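白スウェットの黒い大きいプリント、洗うたびに周りがグレーっぽくなる

Netel
洗濯カテゴリでいいのかわからないけど、急ぎなのでここで。

白の裏起毛スウェット、胸にでかい黒のブロック文字が入ってるやつです。サークルのおそろいで11枚まとめて作りました。Grastuddenっていうネットのプリント屋。自分のは週に2回くらい着てて、最近、文字のまわりの白いとこがうっすらグレーになってきた。あと文字の端っこがちょっとひび割れ。触るとパリパリ。

やったこと
・普通の洗剤で、ほかの白物といっしょに標準コース
・グレーのとこに酸素系漂白剤を直接ぬって放置(時間は測ってない、たぶん30分いってない)
・1回だけ乾燥機。これがまずかった?

洗濯表示は取れちゃってて、ないです。生地は綿とポリのはず。プリントの種類は注文のときの明細見たけど「標準プリント」としか書いてない。ゴムっぽい厚みがあります。指でひっかくと段差がわかるくらい。

聞きたいのは、
グレーになったとこは戻るのか
ひび割れはもう止まらないのか
首まわりの黄ばみも一緒に落としたいけど漂白していいのか

7月に集まりがあってそれまでに全員分なんとかしたいです。ほかの人のも似た感じらしい。よろしくお願いしまs

追記:色物とは一緒に洗ってません。靴下(黒)は入ってたかも。

Woo
黒い靴下、それ怪しい。プリントから色が出てるなら文字のふちに沿ってにじむ。ぼんやり全体がくすんでるなら靴下か、洗剤の残りか、皮脂。まずどっちか見て。昼間に窓のそばで。蛍光灯だとわかりにくいです。

調べ方、白い布をぬらして文字の上に軽く押しつける。こすらない。布に黒がつけばプリントから出てる。つかなければ別の原因。裾のほうもぬらして同じことしてみて。

くすみだけの場合は漬け置き。
裏返す→ネット→ぬるま湯に酸素系の粉末。量は袋の表示どおりでいいです、多く入れても白くならないので。液体のを直接ぬるのはムラになるからやめたほうがいい。ぬったところだけ白くてまわりが浮く。うちはそれで一枚だめにした。

塩素系は使わないで。ポリが混ざってても綿のところが弱るし、プリントが変色することがある。

首の黄ばみは食器用の中性洗剤を少し、指の腹で。文字にかからないように。そのあとふつうに洗えばOK。先にこれやってから漬けたほうが早い。ガンコなら2回やる。2回でだめなら時間がたちすぎてるんだと思う。

ひび割れは戻りません。進むのを遅くするだけ。乾燥機なし、裏返し、脱水短め、ハンガーじゃなくて平干し。ぬれたまま吊るすと重さで伸びて、文字のとこだけ伸びないから割れる。裏起毛は水を吸うと重いから余計。

あと柔軟剤は好きずきだけど、うちは入れるとプリントがべたっとするのでやめた。

退会済みユーザー
うちは全部手洗い。以上です。
というか白に黒プリントはそういうものでは。買い替えたほうが早いと思う。200円の漂白剤でも変わらんかったよ。

Netel
早い回答ありがとう。布でやってみた。黒はつかない! てことは靴下のほうか…。裾のほうも見たらちょっとグレーでした。胸だけだと思いこんでた。

漬け置き中です。もうひとつだけ、アイロンでプリントを押さえ直すって動画で見たけどあれは?

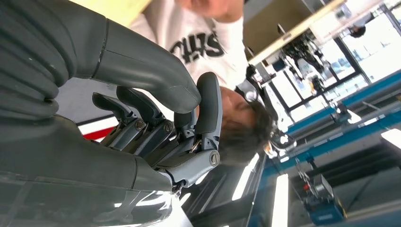

当て布はクッキングシートしかないです。アイロンは家にある古いのでスチームの穴がでかい。プリントの真ん中の字の角が浮いてて、そこだけでも貼りつけばいいんだけど。

Woo
アイロンはプリントの種類しだい。熱で貼るシートのやつなら、角の浮きくらいは押さえてくっつくことがある。インクを刷ったやつは押さえても変わらないし、温度が高いと溶けてテカる。段差がわかるくらい厚いってことだからシートっぽいけど、文字だけじゃ断定できない。プリント屋に聞くのが一番。注文番号あれば教えてくれると思う。

やるなら中温以下、スチームは切る。クッキングシートでいい。上から押すだけで滑らせない、数秒で一回離して見る。まだ浮いてたらもう一回。シートは冷めてからはがす。熱いうちにめくると字ごと持っていかれる。

先に裾の裏とか試せればいいけどプリントがない場所じゃ意味ないか。じゃあ字のいちばん端の目立たないとこで。

漬け置きは一晩やらないで。長くても2時間くらいで出す。あとはすすぎをしっかりめに、一回多くしてもいい。洗剤残りもくすむ原因になるので。

Netel
出しました。2時間ちょい。ぬれてるからまだわからないけど、首はかなり薄くなった気がする。Grastuddenには問い合わせ送信済み、返事待ち。アイロンは返事が来てからにします。

ちなみにWisteckの部分用スティック使ったことある人いますか。首用にドラッグストアで見かけて気になってる。

Woo
Wisteckは使ったことないのでわからん。中性って書いてあれば首だけなら平気じゃないかな。文字にはつけないで。あと残りの人の分、黒い靴下は抜いてから洗うように言っといて。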